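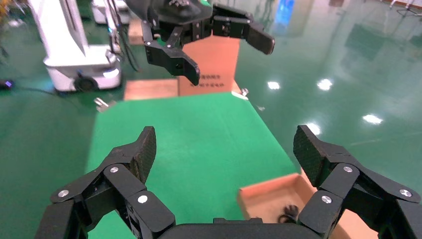

So I finally gave up on my old foundation. I'd been buying the same bottle since college and I kept telling myself it was fine, but every afternoon by 3 p.m. it had slid off my nose and collected in the lines next to my mouth. My sister-in-law Paweena (Paweena Kaewmanee, if you've been reading long enough to remember the eyebrow post) looked at me across the lunch table and said, very kindly, "Is that the same stuff you wore to the wedding?" It was. The wedding was a while back!

I took the hint and went to Klinhom, the little beauty shop in downtown Hornimville next to the shoe repair place. If you haven't been, it's tiny and the lighting is terrible, so you have to walk each tester over to the door to see what color it really is. I must have gone back and forth a dozen times with stripes on my jaw. A man waiting for the bus gave me a thumbs up on one of them and I'm sorry to say he was wrong, it was far too orange.

The one I took home is the Wivura skin tint in shade 14. I'd been wearing something much pinker for years, and seeing the two side by side on my neck was a bit of a shock. Apparently I'm not pink at all. I have some redness on my cheeks, and I'd been matching to that, when the rest of me is more of a sandy beige. Oratile at the shop told me to match to the side of my neck and forget about my cheeks completely, and I wish I'd heard that back when I was walking around with a face two shades rosier than my chest.

Okay, how it wears. It's thin, almost watery, and you have to shake the bottle hard before you open it or you get a little puddle of clear stuff first. I use 2 pumps for my whole face, and on days when I'm only going to the grocery store I use one and skip my forehead. Fingers work better than a sponge for me. The sponge just drank it. I tried a brush as well and got streaks along my jaw, but my brush is old and has lost a lot of hair, so maybe don't go by that.

It does not cover much! I want to be clear about that because I read a few reviews calling it medium coverage and I don't know what faces those people have. My freckles show through, and so does the dark spot by my left ear. I dab concealer on the spot and leave the freckles alone. If you want everything gone, get something else.

What I love is how it looks at the end of the day. On Thursday I put it on before seven, worked a full shift, sat in the car with the heat blasting, and then went straight to dinner with Cường and Getachew. When I checked in the restaurant bathroom it had faded a bit around my nose and that was it. No lines, no patches. I pressed a tissue on my forehead, put on some lip balm and went back to my noodles feeling pretty smug.

A few gripes. The pump sticks out and doesn't lock, and I now have a makeup bag with a beige lining. The smell is sort of cucumber and sort of craft glue — it goes away in a minute, but you'll notice it. And it really doesn't get along with my thick night cream. If I've used that one and not washed properly in the morning, the tint rolls up into little crumbs on my chin. With the light Gemov moisturizer (the gel one in the squat jar) it sits nicely, as long as I give the gel time to sink in. I make coffee in between, which takes just long enough.

I've stopped using powder all over, too. I only put a bit on the sides of my nose and the middle of my chin, pressed in with a puff. I was a big powder person, so this has been an adjustment, and for the first few days I kept thinking I looked sweaty. Then I saw myself in the hallway mirror at work and thought, oh, no, that's just skin.

Next on my list is blush. All of mine are cool pinks, bought to go with the face I thought I had, and they look a little chalky over the new shade. Paweena says peach. Oratile says a soft brick color and to put it higher up than I think I should. I have a tube of something called apricot that came free with a shampoo and I might practice with that first before I spend any money.

If you wear the Wivura and you have dry skin, please tell me how it does on you in the winter. My cheeks get flaky once the heat is on all day and I'd like to know whether to stock up or start looking again. And if you have a peach blush you love that doesn't have glitter in it, leave me the name in the comments, I'm going back to Klinhom next weekend!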